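My winter walk-through for a rental cabin, with notes

I do this list every December before the holiday guests start showing up, and again in April when the pipes have stopped scaring me. It's written for our little place up at Twal, but most of it works for any small cabin with a wood stove and old wiring. I'm not an inspector! I'm just the person who gets the phone call when something beeps at two in the morning.

Last done: December 21, 2020

SMOKE AND CO ALARMS

[x] Press test button, every alarm
Comment: All good except the hallway one, which chirped and then sulked. New battery, fine now.

[x] Check the date on the back
Comment: Please do this one. They expire, and I went years without knowing it. The bedroom alarm is on its last year so I've put a replacement on the spring list.

[x] Vacuum the vents
Comment: Soft brush, no sprays. Spiders love these things.

KITCHEN

[x] Extinguisher needle in the green, pin in place
Comment: Yes. It was hiding behind the cereal again, so I moved it back to the hook by the door.

[x] Range hood filter
Comment: Disgusting. Soaked it in the sink with dish soap while I did everything else.

[x] Outlets near the sink trip and reset
Comment: Left one is stiff but it trips.

[x] Wipe down counters and tables, look for burns, chips or loose edges
Comment: I only use microfiber and warm water for this now. Paper towels leave fuzz all over and you miss the little cracks.
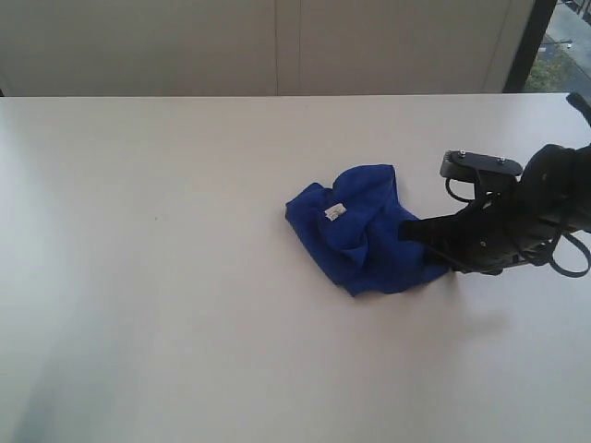 [ ] Fridge door seal
Comment: Didn't pass. If you close the door on a slip of paper it should tug when you pull, and mine slid right out at the bottom corner. I've ordered a seal from Brandska, and until it gets here I'm asking guests to give the door a good push.

WOOD STOVE

[x] Chimney swept this season
Comment: Jocelyn Gauthier did it in the fall and left her slip in the drawer. She wants the cap looked at next year.

[x] Door rope and glass
Comment: Rope is snug. Glass has one small stain I've given up on.

[x] Ash bucket has its lid, and it's metal
Comment: Somebody once left me a plastic one full of ash on the porch - my heart stopped.

[x] Nothing burnable within 36 inches
Comment: The log basket creeps closer every single visit. Moved it back.

WATER AND HEAT

[x] Main shutoff turns freely
Comment: It does, and I retied the red tag so people can find it in the dark.

[x] Heat tape on the crawl space pipe
Comment: Warm to the touch. I wear the old coat for this and regret it every time.

[ ] Water heater pan dry
Comment: Damp! Might be a drip from the valve or just sweat off the cold line. I laid down newspaper and I'm checking again before anybody arrives. If it's the heater, the quote I got was $690, so cross your fingers for me.

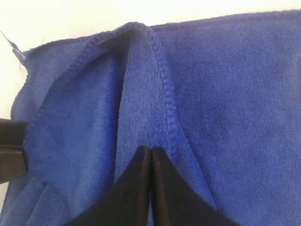

Amado Tagle

STEPS AND OUTSIDE

[x] Handrail solid
Comment: Leaned on it with my whole weight. Didn't budge.

[x] Porch light and motion light
Comment: Both work, though the motion one goes off for every raccoon in the county.

[x] Sand bucket filled
Comment: One 25 pound bag does it. I stopped using salt after what it did to the boards.

Comments

Danus_lakeside: The paper trick on the fridge is great, I just tried it and mine failed too. Thanks a lot, ha.

Jocelyn G.: Cap can wait until spring but please don't leave it longer than that.

Erno: How often do you swap the extinguisher? Ours has been under the sink since we bought the place.

Amado Tagle: Check the label for the date, Erno, and get it out from under that sink while you're at it!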